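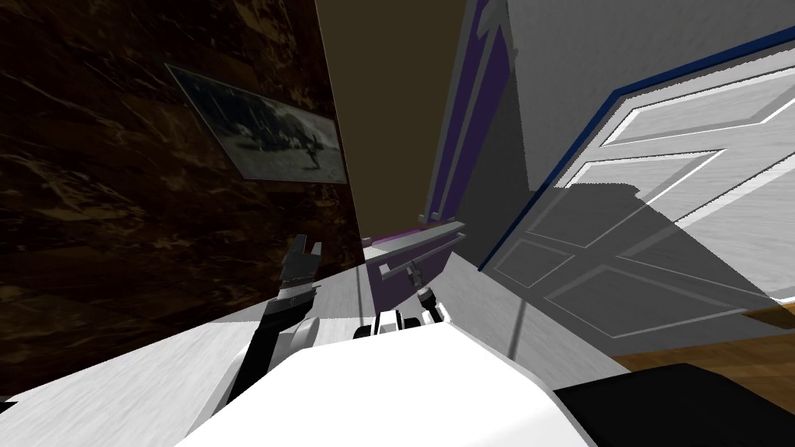
Fatwood two-armed helper: second progress report

To: Pluvstead Small Projects Fund
From: Konrad Borkowska, Barkport Shared Workshop
Date: 2026-02-05
Period covered: October to the end of January

Where things stand

The application said that by now Fatwood would be opening a cabinet in the workshop kitchen. Fatwood opens a cabinet in simulation, on its better days, and the real machine is a torso bolted to a pallet with one working arm. I would call the project eight weeks behind. My original schedule, which I reread before writing this, assumed that parts arrive when you order them and that I don't have a job.

The simulated version has two arms with a two-fingered gripper on each, and a white body, which the real one will also have once I stop getting glue on it. Its practice room is one I put together from whatever models came with the package. That explains the marble. The wall behind the left arm looks like a hotel lobby that lost a lawsuit, and I chose the purple for the cabinet and the door frame at one in the morning. A bar handle on short standoffs is what we have in the real kitchen, so on the one point that matters the room is faithful.

Work done this period

The right arm of the real robot is assembled and wired. It moves through its full range, apart from a spot near the elbow where a cable rubs. I have rerouted the cable twice. It now rubs somewhere else, and I like the new place better.

The left arm is in a box. All of its printed parts are done except the shoulder shell, which has failed on the shared printer four times, always overnight. I have booked the printer for a Saturday so I can sit next to it.

The torso frame is finished and holds the weight of the one arm without leaning. What it does with two is a question for March.

On the software side I moved everything over to Lumbao, the simulation package I mentioned in the first report. The move cost me most of November. In exchange, a bad reach no longer means picking bits of gripper off the floor, and I can run attempts while I am at work. The log for this period shows 105 hours of simulated practice, nearly all of it spent on a single handle.
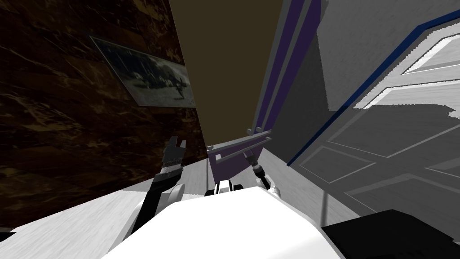 Fatwood in the Lumbao practice room, right gripper just below the cabinet's bar handle, left arm raised.

Results on the handle task

I ran a set of 60 attempts in January with the settings left alone from start to finish. That took more discipline than it sounds like. An attempt counted if the gripper closed on the bar and the cabinet opened far enough to get a mug out. Of those, 27 counted.

Most of the misses were the same miss. The right gripper comes in low, closes a little early, and gets a firm hold of the air under the bar. The arm then pulls back with complete confidence. I have watched this enough times to feel something like sympathy. The likely culprit is the depth estimate, which gets worse as the arm reaches further out, and the fix I am trying is a short pause before the last stretch so it can look again.

The second kind of miss involves the left arm, which has no job in this task and keeps finding one. It is supposed to stay up and out of the way. When it drifts, the body shifts to balance it and the right arm ends up reaching for where the handle used to be. For the next set I will lock the left arm in a raised position. A friend at the workshop suggested tying it up with string. We can't do that in simulation, but it is on the list for the real one.

I have not tried the big paneled door. The application mentions doors, plural, in its second paragraph, and I would ask you to read that paragraph kindly.

Money

The grant was $2557. Motors for both arms took the biggest bite, followed by the control boards and the power supply. I also bought a replacement power supply, for reasons the first one could explain. Filament and fasteners came in under budget, mostly thanks to a bin of screws left behind by whoever had my shelf before me. Receipts are in the folder I sent with the first report, newest on top. One is for a soldering iron tip and is barely readable, having been through the wash.

There is enough left for the gripper pads and the emergency stop. I am not asking for more. I am asking for the end date to move to the end of May, if that can be done without a new form. If there is a new form, please send it.

Safety

The workshop asked for a taped-off area around the robot whenever it has power, and that is in place. The emergency stop is currently the switch on the power strip. It works, and I keep a foot near it, but a proper red button gets fitted before the second arm goes on.

Next steps

Print the left shoulder shell, in person.
Fit the emergency stop.
Rerun the handle set in Lumbao with the left arm locked and the pause added, same scoring as before.
Mount the left arm and check the torso for lean.
First attempt on the real kitchen cabinet, mugs removed beforehand.

You are welcome to visit. Evenings are best, and the side entrance is the one that opens. Call first so I can make sure the heat is on – the main room gets cold once the laser cutter people have gone home.

Konrad Borkowska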